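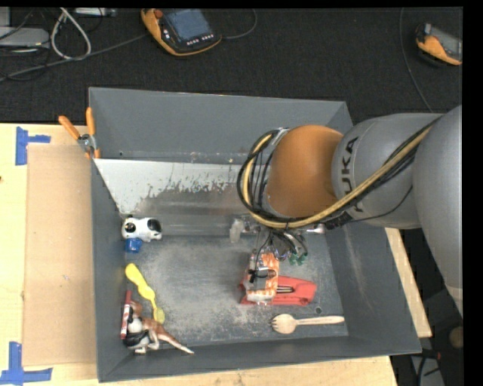 Fig. 1. Bin cell, mixed objects, gripper over the middle of the bin.

Unit notes: buying a bin picking kit
Instructor: Brisa Serrano. Lab: Jovita Ledesma
Rev. June 6, 2026

Read before lab. Bring the quote sheet. These are my working notes, so expect gaps, I'll fill in on the board.

What we're reviewing

Fovo picking kit, sold by Leemans. It's an add-on, you supply the arm. What comes in the box: gripper, camera, mounting hardware, small controller, software license for one cell. What doesn't: arm, bin, table, safety gear, anybody's time. Students always miss the last one when they do the cost sheet.

Leemans also sells a service plan on top. Remote help, software updates, one site visit a year. Optional on paper. More on that below.

Quoted price for the kit is 2,142 a month on lease. Purchase price on request, meaning they want to talk to you first. Ask for it in writing anyway.

Why bin picking is hard (short version)

Parts on a conveyor: one at a time, known spacing, known pose. Parts in a bin: any pose, touching, overlapping, leaning on a wall. The arm has to find a part, pick a grasp, get in without hitting the sides, get out without dragging the neighbor along.

Look at Fig. 1 again with that in mind. Toy cow on its side. Dinosaur partly over another little figure in the lower left corner. Wooden fork, flat on the floor of the bin, low profile, nasty for fingers. Shiny plate leaning on the back slope. Every one of those is a different problem and a vendor demo with identical boxes shows you none of them.

Terms you need

Grasp candidate: a position plus approach angle the software thinks will work. Usually there's a ranked list.
Reach: can the wrist get there at all. Corners are the classic fail.
Clearance: room between the tool (and its cables!) and the bin wall. People model the fingers and forget the cables.
Double pick: two items come up when you wanted one.
Empty pick: closes on air.
Cycle time: pick to pick, not pick to drop. Check which one the brochure means.
Intervention: a person had to touch something. Log it every time, even if it took a second.

Reading the brochure

Fovo claims up to 50 picks in the time window they use for their demo cell. Fine. Questions to write in the margin:

Which arm? Kit is sold for several brands. A big arm with a long reach moves differently from a small one.
What items? "Mixed goods" isnt a spec. Ask for the list.
How full was the bin? Full bins are easier at the start, the last few items are where the time goes.
Sloped walls or straight? Sloped walls bring items down toward the middle, good, but they also let flat things lean up at an angle the planner may not like.
Did failed picks count? If the clock stopped during a retry, throw the number out.
Shiny and clear items included? Depth cameras vary a lot here. Do not accept "handles reflective surfaces" with no data behind it.

Case: Sirnside

Small returns warehouse, took the kit on trial in September. Mixed household returns, lots of odd shapes. Their target was set by the packing bench, not by the robot. If the bench isn't fed it sits idle, and if it's overfed stuff piles up on the floor.

What went well: install was quick. Software screens readable, operators learned the restart steps the same shift. Rubber and plastic items, few complaints.

What didn't: flat items. Thin packets standing on edge against the wall. Cable snagging on the bin rim until they rerouted it. Also the service plan, they skipped it, then had to pay for a visit at the day rate when the camera calibration drifted. Jovita has the trial log, ask her for the copy with the names taken out.

Their verdict was keep it, but for one product line only. Compare with Nurkberg, who looked at the same kit and passed. Nurkberg handles one part in one size and got by with a feeder and a fixed pick point. No vision needed. Right call in my view, cheaper too.

Setup points for your own trial

Mark where the bin goes. Tape corners on the table are fine. If the bin shifts, calibration is off and you'll blame the software.
Clamp what can move.
Teach pendant within reach of the person running the test, not across the room.
Same item set for every vendor. Same order of loading. Write it down.
Run until the bin is empty or the system gives up. Dont stop at a nice moment.
Keep the dirt. A clean bin is not your bin.

Lab task

Groups of 2. Each group writes a trial plan for the Fovo kit, one page. Then 40 pick attempts in the cell, logged as good, double, empty, dropped or intervention. No other categories, if you can't decide put it under intervention and add a note. Swap roles halfway, one runs, one logs.

Nobody enters the cell with the arm enabled. Jovita will send you home, she's done it before.

Hand in: plan, raw log, and a recomendation to a buyer of your choice (Sirnside type or Nurkberg type). Lease, buy or walk away. Say what the service plan does to the total. Half a page on what you'd ask Leemans before signing.

Grading: log quality counts more than pick rate. A bad run logged properly gets full marks.

Next unit: contracts and acceptance tests. Bring the Leemans terms, page on acceptance especially, read who decides when the test has passed.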